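Humis Hand Gripper Set: User Manual
Section 9. Working with cloth

Read this section before you record any laundry, folding or bed-making task. Rigid items are covered in Section 7.

9.1 What to expect

Cloth is still the hardest household material for the Wirari arm. It can pick up a single towel from a clear surface and drop it in a bin. It cannot yet sort a mixed pile or fold a shirt well enough to put away. In our October trial the arm completed 801 of 976 single-towel pickups. With mixed garments it needed a person to step in on most runs. Plan for someone to stay nearby.

The hand grippers let a person do the chore at normal skill so the arm has good examples to learn from.

9.2 Before you start

1. Charge both grippers and check that the fingers close evenly.
2. Wipe the round windows on the front of each housing with a dry lens cloth.
3. Put the laundry within easy reach. You should be able to get to all of it without taking a step.
4. Route the cables away from the fingers.

9.3 Gripping a hem

1. Hold one gripper in each hand.
2. Bring the open fingers up to the lower edge of the cloth.
3. Close slowly until the cloth stops sliding. Do not squeeze further.
4. Pull straight back for about 2 seconds, then lift.

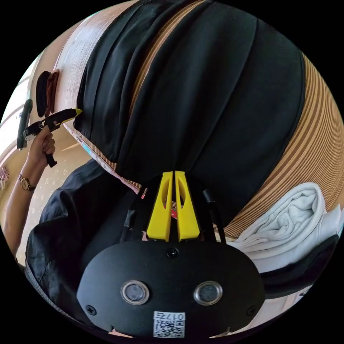

Figure 9-1. Yellow fingertips at the edge of a black cloth, with a second gripper at left.

If the cloth hangs in pleats, take one fold at a time. Dark cloth is harder for the arm to read, and folds in black fabric may be treated as a single layer. Record extra passes with dark items.

Note: Watches may be worn. Remove loose bracelets and roll back wide sleeves.

CAUTION: Do not use the grippers on wet laundry. The housing is not sealed.

CAUTION: Keep fingers clear of the gap when closing. The tips can pinch skin.

9.4 After the session

1. Open the fingers fully and remove any lint.
2. Switch off both grippers.
3. Mark failed grips in the log and keep them. The Godadgate training tool uses them.

Replacement fingers are sold in pairs through Marchetti. Replace both at the same time.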